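Sorting small waste at the table: a three-cup setup
138 shares
14 comments

Small waste collects wherever people work at a table. Pencil ends, tape backing, bottle caps and candy wrappers usually go into one bin and stay mixed. The method below separates them where they are produced, with paper cups and printed flags. It takes 30 minutes to set up and suits a classroom, a craft room or an office break area.

Materials

- Paper cups with a ribbed sleeve, hot-drink size
- Thin wooden skewers or toothpicks
- Printed flags, one color per category
- Glue stick
- Modeling clay or a small amount of dry rice

Ribbed cups are preferred. The sleeve gives a better grip when the cup is lifted and emptied, and the double wall keeps its shape longer than a plain cup.

Step 1. Choose the categories

Write down what is thrown away at the table over one normal day. Group the items by how your local service collects them, then assign a color to each group. Check the local color code first. If the building bins already use green for one material, the cup for that material should be green as well. A mismatch between cup and bin causes more errors than having no color at all.

Step 2. Make the flags

Print the recycling symbol in white on a solid color background. Leave a blank strip on one side for wrapping around the stick. Cut the flag, apply glue to the strip, fold it around the top of the skewer and press until it holds. The flag must stand clear of the rim so that it can be read from a seat. Trim the skewer at the bottom, never at the top.

Step 3. Mount the flags

Press a ball of clay into the bottom of the cup, against the wall farthest from the user, and push the skewer into it. Rice also works but spills when the cup is emptied. Keep the flag upright - a leaning flag blocks the opening and people start dropping items beside the cup.
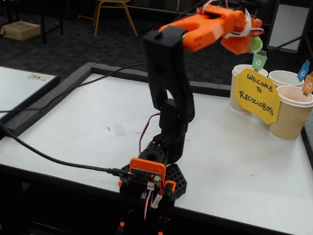

Step 4. Place the cups

Set the cups to one side of the work area, within reach but clear of elbows. A gap between cups is useful, as items dropped from above do not always fall straight. Run any cables away from the cups. A light surface makes stray pieces easier to find at the end of the day.

Step 5. Test with sample items

Drop several items of each category from a hand's height above the rim. If an item bounces out, add a folded paper towel to the bottom of that cup. If a cup tips, increase the clay. Anything wider than the opening goes directly to the main bin.

Step 6. Emptying

Empty each cup when it is two-thirds full. Hold the skewer with one finger while tipping. Wipe the inside with a dry cloth - water softens the seam. Replace a cup when the rim begins to split, and move the flag to the new one.

Notes

Food waste should not go into these cups. Batteries and blades need a closed container with a lid.

The flag template was drawn by Mohsin Ghauri and may be copied for classroom use. Print it at full scale on heavy paper.

Last revised 2018-08-14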